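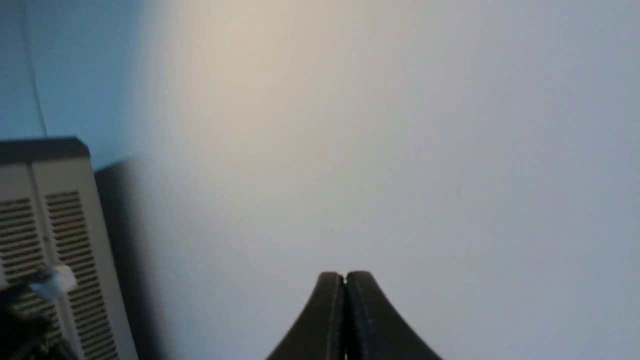 **Forberg, November**

To: bench-practice list
Re: Re: draft 4, sections on rest state, cables and food items

Comments on draft 4 from the Forberg bench, in the order of the message they answer. I have trimmed the parts where we agree. The quoted text is from the Garside editors.

> 3.1 The arm shall be placed in a defined rest state between episodes. We left "defined" open. Does anyone need more than that?

We do. As written, a site can define its rest state as "wherever the operator stopped" and comply. I would ask for three things in the definition: a joint configuration, a finger state, and a tolerance on each. We use fingers closed and nothing held. The operator checks this in the wrist camera view before the next episode is started, and the start is refused if the reported finger opening is above the tolerance.

The finger state matters more than it looks. On an early batch at this site the rest state gave joint angles only. Out of 2,540 episodes, 200 began with the fingers partly open, and those had to be tagged by hand afterward. The joint data was fine in all of them.

Proposed text:

*3.1 Between episodes the arm shall be returned to a rest state recorded in the site sheet. The record shall give joint positions, finger state and the tolerance for each. The rest state shall not place any part of the arm over the work items.*

The last sentence may be hard for small tables. I would keep it as "shall" and let sites file an exception.

> 3.4 Cables on moving links should be secured. Nistovberg asks for "shall" and a maximum free length of 200 mm.

Against the number, in favor of "shall". A wrist that turns through its full range needs slack somewhere, and the slack depends on the arm and on where the camera bracket sits. If you fix the free length, people will meet it by pulling the loop tight, and the load then goes to the connector. We would sooner see a test: move every joint to both limits at low speed, and confirm that no cable goes taut, enters the space between the fingers, or touches the work surface. Repeat the test after any change to the camera mount.

Loops also need to stay clear of tall items on the table. A lid leaning on edge is the case I have in mind. The draft has no wording on items that stand higher than the wrist at the low point of a pick, and I suggest adding a line to 3.5:

*Items taller than the lowest cable point during a pick shall be placed outside the swept area of the wrist, or the pick path shall be checked against them before the first episode.*

> 5.2 Food items. Britance wants real food excluded entirely on hygiene grounds. The rest of us were split. Please comment with your actual practice. 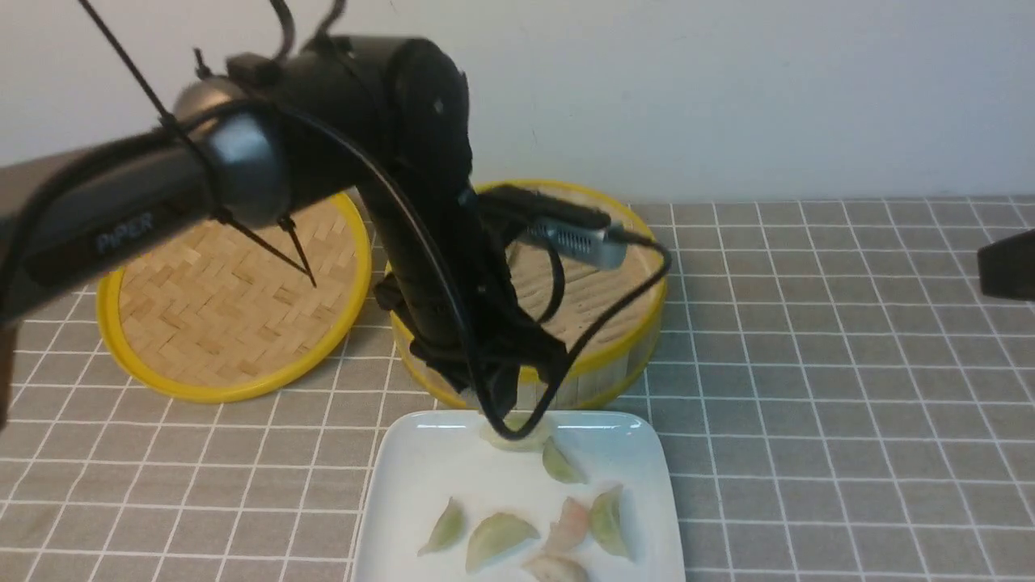 Our practice is to treat every food item on the bench as waste from the moment it is set down. It doesn't matter whether the item is real or a molded copy; the operator follows one procedure for both, and there is no judgment to make at the table. Plates and steamers used at the bench are marked and stored with the bench, and they don't go back to a kitchen.

Excluding food would remove most of what makes the task useful. Thin wrappers, pleats, items lying against each other on a glossy plate – these are the cases where grip settings get tested, and a foam block won't replace them. I would support a rule that says nothing handled by a gripper may be eaten, with no exception for "clean" fingers. Finger cleaning should be listed separately under 5.3, with the agent named in the site sheet.

Two smaller points on 5.2:

- "Plate" should be "serving vessel", so that steamers and trays are covered.
- The draft asks for a count of items before and after each episode. Please say who does it. If the operator counts from the head camera view, items at the near edge of the plate can be missed. We count by eye at the table.

> 6.1 Site sheet to be kept for 200 days after the last episode.

No objection. Please add that the sheet has a revision number and that each episode carries the number in force when it was recorded. Without that, keeping the sheet is of limited use, and we have had to reconstruct it from file dates more than once.

One item that isn't in the draft at all: equipment standing beside the arm. Power units and anything with vents should be inside the limits check in section 2, and the vents should be kept clear of loose cables. Section 2 at present covers people and the table edge only. I can write a paragraph if the editors want one, but I would need the current numbering first – the copy on the list has two sections marked 2.3.

I have not commented on section 4. We don't run two arms on one table here, so someone who does should look at it.

Anwara Miah
Forberg bench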